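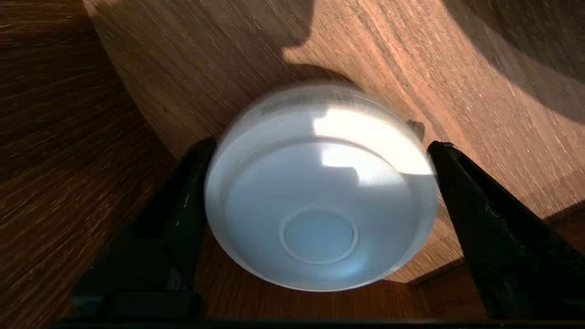

White tub, base toward the lens, with the small molded ring in the middle.

Notebook, Odley bench, March

Sourdough starter trials, continued from the page with the coffee on it.

Started at 7:40 a.m. The room was colder than I like and the heating was making the noise it makes instead of heat. Fed all four starters at 1:2:2 by weight, the same Paterson bread flour as last time, tap water left out overnight. Jars A and B on the shelf over the oven, C and D on the bench by the window.

Running feed total for the month is 3,234 g of flour, of which 1,966 g went into the bin as discard. Kristof worked this out on the back of a delivery note and left it on my chair without a comment. I have taken the point. From tomorrow the feeds get halved and the discard goes into crackers, which he will then have to eat.

10:15. A is up by a third, domed, smells of yogurt. B same but a bit slower. C and D have done nothing visible. Poked D with the spoon handle and it was thick at the bottom, so I probably didn't stir it properly. Stirred again. This ruins D as a comparison for today, noted here so I don't quietly forget it when the chart gets drawn.

11:00. Isla wants to know why we use elastic bands for the level marks when there is a roll of tape in the drawer. No good reason. The bands slide. B's had dropped by a finger's width since breakfast, which would have given B the best rise in the history of the bench. Taped all four and rewrote the 10:15 line above in my head as "B, unknown."

12:30. A peaked, I think. The top has gone flat and there are streaks down the glass where it sat higher. Took 180 g of A for a test loaf. Mix:

bread flour 400 g
whole rye 50 g
water 305 g
starter A 180 g
salt 9 g

Salt went in at the second mix, not the first. The dough was slacker than the last batch with the same numbers. The rye is from the new Flurside sack and may simply take up water differently. Or I misread the scale, which has a 3 that looks like an 8 when the battery is going. Replaced the battery. Did not remake the dough.

Folds at 1:00, 1:30, 2:00 and 2:45. The last one is late on account of a phone call about the invoice for the proofing cabinet, a Furnola, which we have still not been able to set below 27 C. The man at the other end suggested opening the door. I asked him to put that in writing.

3:50. C has finally moved, small bubbles at the sides, level just over the tape. D catching up after its second stir — so the cold end of the bench is slow but it isn't dead, and I owe Isla a small apology for what I said about her window theory. She had it that the sill was costing us up to 4 degrees overnight. I said two. We will put a thermometer there, and I will be gracious either way.

5:20. Shaped and into the basket. It held its shape for the time it took to wash my hands. In the fridge overnight regardless, covered.

Other business: the lids are getting mixed up again. A lid that nearly fits is worse than no lid, as the person who carried the rye soaker across the room this afternoon can confirm (me). Floor mopped. The rye under the radiator is beyond my reach and can be considered a long-term trial.

Tomorrow:
Bake straight from cold, 240 C, lid on for the first 25 minutes.
Feed at half amounts.
Thermometer on the sill, read it before the blinds go up.
Swap positions, A and B to the window, C and D over the oven.
Ask Kristof for his delivery note back, it had the order number on it.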